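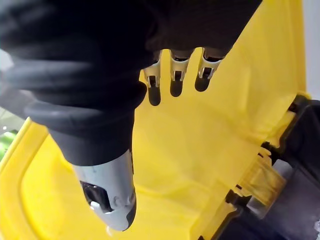
Small Parts Sort, Bench Room: Yellow Containers and Clips

Reading time: 2 minutes

The bench room at Acheampong holds repair stock for the Rivley and Elar product lines. Until this spring the stock was kept in mixed drawers, with clips, springs, tips and fasteners stored together by date of arrival. It has now been sorted by type into yellow plastic containers. Notes by Rostislav Ďurica, 27/05/2021.

Yellow container
Plastic, open at the top, used on the bench and on the shelf. Yellow was chosen for contrast: dark tips and bare metal both show against it, and a small part left in a corner is easy to spot from above.

Clip tabs
Stamped metal with a small square opening, side flanges bent over, and a rounded black tip at the end. Tabs are kept in order of length. A tab with a worn or missing tip goes to the reject tray, as bare metal will mark a painted panel.

Square opening
The opening takes the locking tooth on the mating part. Check it against the gauge before putting a tab into stock. A burr on the inside edge is removed with a needle file, two strokes per side, no more. If the tooth still drags, scrap the tab.

Black tips
Spare tips are bagged separately by the supplier, 500 to a bag. One open bag at a time. The bag is folded and clamped after use, and the lot slip stays inside it. Tips from different lots do not go in the same bag even when the size is the same.

Gray plastic parts
Pale gray molded pieces are stored apart from the metal. They scratch easily, and a scratched shoulder will not seat cleanly. Line the container with foam sheet and do not stack more than one layer deep.

Springs
Compression springs lie flat, coiled ones stand on end. Musa Jibrin tried standing all of them and lost most of a morning to untangling. Any spring with a visible kink is cut in half before it goes in the scrap bin so that it cannot come back into stock.

Screws and washers
Sorted by thread first, then by length, then by head. Washers go in the same row as the screws they fit. Odd screws with no match in the Rivley parts list are held until the end of July and then recycled.

Drawer inserts
The old Gilix inserts were kept. The cell size suits tips and washers but is too short for the longer tabs, which stay in the containers. Wash inserts in warm water with a little dish soap. Solvent clouds the plastic.

Labels
One label on the front face, one on the short end. Part name on the first line, stock code on the second, date of last check on the third. Black print on white, no color codes. The earlier color codes were read differently on each shift and caused most of the wrong picks.

Shelf order
The rack has 7 shelves. Heavy hardware is on the bottom two, clips and tabs at hand height, plastic parts above that. The top shelf is for empty containers only.

Reject tray
Emptied at the end of each shift. Parts are logged by code and fault before disposal. A fault that appears twice in the same lot puts the whole lot on hold.

Still to do: the cable ties, the rubber feet, and a box of Elar hinges with no paperwork.

Comments

Cúc Bạch
We use the same type of clip on access panels. How do you handle tips that have hardened in storage? Ours go stiff near the heating pipe and split when they are pushed on.

Rostislav Ďurica
Squeeze test with finger and thumb. If it does not spring back, reject it. The tips are kept on the wall away from the radiator.

Alby Tuhiwai
Two strokes with the file seems low. I usually need four or five on the older stock.

Rostislav Ďurica
Past two, the opening goes out of gauge on ours. Older stock may be thicker. Measure before and after.

Svatopluk Machala
Good to see the color codes gone. Could you post the label template? The third line is missing from the copy we have.

Musa Jibrin
For the record, it was less than half a morning. The hinges are from the spring delivery, the paperwork is in the gray folder behind the door.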